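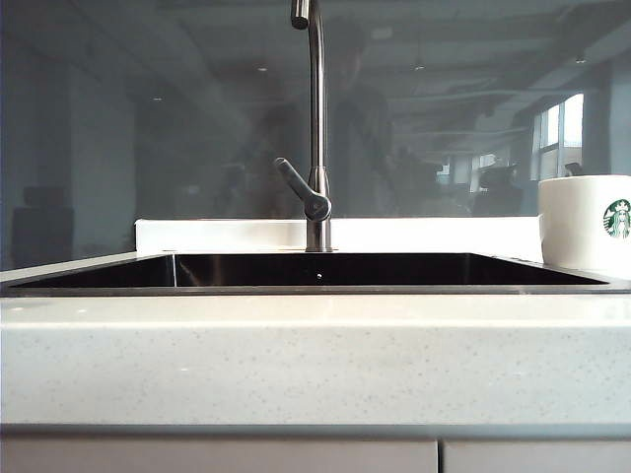 茶水间台面，石英石，带水槽和高弯龙头。

Duva 租房挂牌文本集 数据说明

先说结论：这份数据能用，但别指望它告诉你市场上的房子是什么样。它能告诉你的是中介怎么写房子，两件事差得很远。

内容

一共 107 条租房挂牌文本，外加一张字段表。原始文本来自 Nesley 和 Trimeck 两家中介的公开页面，由 Kyung-tae Shim 在七月抓取，Ebuka Bashir 做的人工标注。其中 100 条字段完整，剩下的 7 条缺租金或缺面积，我们保留了原样，没有补值。有人建议用同小区均价去填，我不同意，填进去的数字看着整齐，以后谁也分不清哪个是真的。

文件

listings.csv　每行一条挂牌，UTF-8 编码，逗号分隔。正文里的换行统一替换成竖线。
labels.csv　标注结果，用 listing_id 和上面那张表对应。
phrases.txt　从正文里摘出来的宣传用语，一行一个，已去重。
CHANGES.txt　改动记录，写得很简略。

字段

listing_id　编号，从 1 开始，没有含义。
source　nesley 或 trimeck。
rent　月租，照页面填写。“面议”记为空值，“起”字一律去掉，所以这个数往往是下限，拿来算平均租金之前请想清楚。
area　面积。页面很少说明是建筑面积还是套内面积，我们也没法替它说明。
walk_min　正文声称的步行到地铁站的分钟数。请注意“声称”两个字。
renovated　正文是否出现“翻新”“精装”“全新装修”一类说法。取值 0 或 1。
body　正文全文，电话号码和联系人姓名已删除。

关于 walk_min

Ebuka 挑了 Adeyemi 片区的 29 条，拿着秒表走了一遍。正文写“三分钟到地铁”的，多数要走更久，差得最多的一条写四分钟，他走了十一分钟，中间还等了一个红灯。中介的解释是从小区侧门算起，可侧门晚上九点就锁。实测结果没有并进主表，因为只覆盖一个片区，放进去容易让人误以为全部核实过。想要这部分数据可以在仓库里提 issue。

关于 renovated

这一列我最不放心。“翻新”在这些文本里几乎没有约束力，换过一盏灯可以叫翻新，整套水电重做也叫翻新。

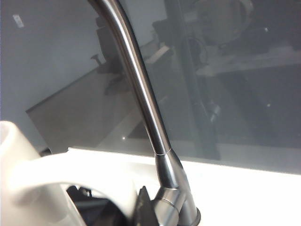 标注时我们只看字面，出现了就记 1，不猜实际做了多少。如果你打算拿这一列去解释租金差异，请先随机读上二十条正文，读完再决定。Kyung-tae 试过做一个简单回归，系数显著，方向也合常理，我仍然觉得它量的是哪家中介爱用这个词。Trimeck 的模板里，“精装”似乎是默认填好的。

标注方式

全部由一个人标注，没有第二标注者，因此没有一致性指标可报。隔了两周，Ebuka 把 labels.csv 里的 renovated 一列重标了一遍，前后不一致的有 4 条，都是“简单装修”该不该算的问题，最后统一记为 0。自己和自己一致，说明不了太多。

适合做什么

练习中文房产文本的清洗和字段抽取；研究宣传用语的分布；给检索系统做小规模测试。

不适合做什么

估算任何片区的租金水平。训练定价模型。判断某一套房是否值得租。也请不要据此给两家中介排名，两边的样本抓取时间不同，房源类型也不一样，Nesley 以一居室为主，Trimeck 混了不少合租单间。

已知问题

同一套房可能出现两次。中介会换个标题重新挂出，价格低一点，正文几乎不变。我们按正文相似度去过一次重，阈值偏保守，估计还有漏网的。
“近公园”“近商圈”没有做地理编码。试过，结果太乱，放弃了。
有几条正文明显是从别的小区复制来的，连楼名都没改。这些留在表里，在 labels.csv 的 note 列写了“疑似串文”。
朝向字段在早期版本里有，现已删除。同一条挂牌里标题写朝南、正文写东南的情况太多，我们没有可靠的办法裁定。

使用与引用

标注部分可以自由使用，注明 Duva 租房挂牌文本集即可。正文的版权属于原发布方，转发全文前请自行确认。房源下架后，如果发布方要求删除，我们会删，编号空着不补。

反馈

发现错误请附上 listing_id 和你认为正确的值，最好再说一句依据是什么。只写“这条不对”的，我们多半处理不了。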